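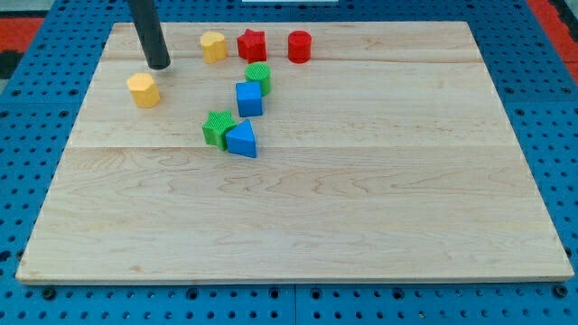 Toy blocks spread over one half of the maple board, gripper finger at top left.

How to set up a tidying test for a small robot arm

Posted by Hanne Juntunen, December 22, 2025

People ask us whether a robot arm can clear up toys yet. The short answer is that it can do parts of the job, on a good day, with toys it has met before. If you have access to an arm and want your own answer, this is the test we use at Clivutus. It needs a flat board, a set of shape-sorter blocks and an afternoon.

What you need

A robot arm with a gripper, fixed so that it can reach every corner of the board.
A plain board. Ours is pale maple with a wavy grain and a couple of long seams.
Shape-sorter blocks in a few colours. You want stars, cylinders, a cube, a triangular prism and at least one awkward lobed shape.
A shallow tray with low sides.
A notebook or spreadsheet.

Step 1: Fix the board

Lay the board flat and clamp it or stick it down with double-sided tape. If the board creeps, every grasp after that will be slightly off and you'll blame the software. We lost a morning to this in our first week.

Check the height of the board in the controller before you go any further. Lower the gripper slowly over each corner and stop just above the wood. If one corner is closer than the others, pack the board until it's level.

Step 2: Place the blocks

Keep the blocks to one half and leave the other half clear. The clear half gives the arm room to put a piece down and try again if it has picked it up badly.

Don't line them up. Stand some well apart and let others touch, such as a star with a prism against its side. Put at least one block in front of another, as seen from the camera. A child's floor looks like that, and neat rows will flatter the machine.

Step 3: Write the task down

Decide what counts before you start. Our rule is that a block must be in the tray and no longer held by the gripper. A block that lands on the tray's edge is a miss. So is a block that a person has nudged, however slightly. Veikko Rantala and I argued over edge cases for most of January, and the written rule ended it.

Step 4: Run it

Start with one block on its own, then two apart, then two touching, then the full spread. Reset the blocks by hand between runs and change the layout each time. Stop the arm before you reach in.

Log every attempt, including the dull ones. Our log has 1,432 attempts in it so far. Three columns are enough: shape, what was next to it, result.

Step 5: Read the results by shape

One overall score hides too much. In our log the cubes and cylinders go well. Stars depend on the angle, as a gripper that closes on two points tends to turn the block and lose it. The prism slips out when the fingers meet the slope. Touching pairs are the worst, and most of our misses come from the arm pushing the neighbour away while it goes for the first block.

Common problems

Arm stops short of the board: redo the height check in step 1.
Same block missed again and again: look at the lighting. Strong shadows beside a block can shift where the software thinks its edge is.
Good results one day, poor the next: check whether someone moved the camera.

Is it useful at home yet?

For a fixed table and a known set of blocks, yes, if you don't mind the pace. Catalina Durán can clear our board in 7 seconds and the arm takes minutes. For a carpet with socks, crayons and half a biscuit on it, we wouldn't rely on one. We'll try soft toys next and add the results to this page.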